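Lurkell council to move paper planning records to new archive

Lurkell Town Council has confirmed that its paper planning records will be transferred to a permanent archive at Grinora House, bringing to an end a period in which the files were divided between several council buildings. The decision was approved at the full council meeting on 9th December.

The transfer covers planning applications, building control certificates and related letters from the years before the council began to keep its records in digital form. In all, 126 metres of shelving will be needed. Public access to the records will continue during the move, although residents may be asked to wait longer than usual for older files.

Councillor Gerardo Monti, who holds the portfolio for planning and public records, told the meeting that the present arrangements had become difficult to defend. "A resident who wishes to see the history of a single property may have to visit 2 offices and make separate requests at each," he said. "The records belong to the town and should be open to the town on the same terms."

Under the approved plan, each file will be checked against the planning register before it leaves its present location. Files that are incomplete will be marked as such in the register, and a note of the missing papers will be kept with them. Drawings larger than the standard file size will be stored flat in separate drawers.

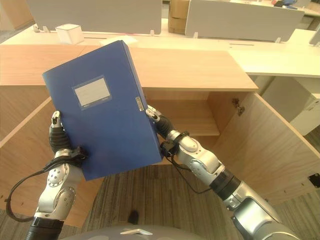
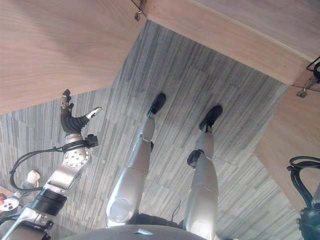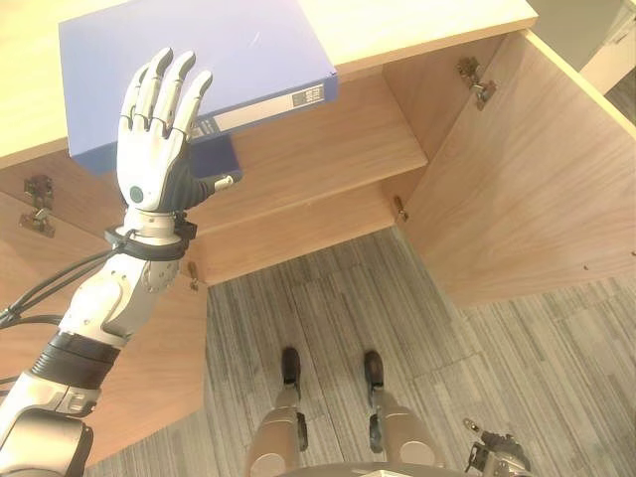
The council received more than 25 responses to its consultation on the proposal. Most supported a single archive, but a number of residents of Jamport raised concerns about the distance to Grinora House, which is not served by a direct bus. In reply, the council has agreed that copies of individual files may be ordered through the Jamport branch library and collected there without charge.

Local historian Mwanaisha Simiyu, who responded to the consultation, welcomed the change but asked that the old file references be kept. "Many published studies of the town cite the original numbers," she said. "If those are lost, the sources will be very hard to trace." Officers confirmed that the existing references will remain in use – both on the files themselves and in the public register.

The fitting of shelves at Grinora House has been awarded to Galli, and is due to be finished in February. The transfer itself is expected to take four months. Records relating to open enforcement cases will stay with the planning department until those cases are closed.

Requests to view planning records should continue to be made in writing to the records officer, Dario Valentini, at the council offices.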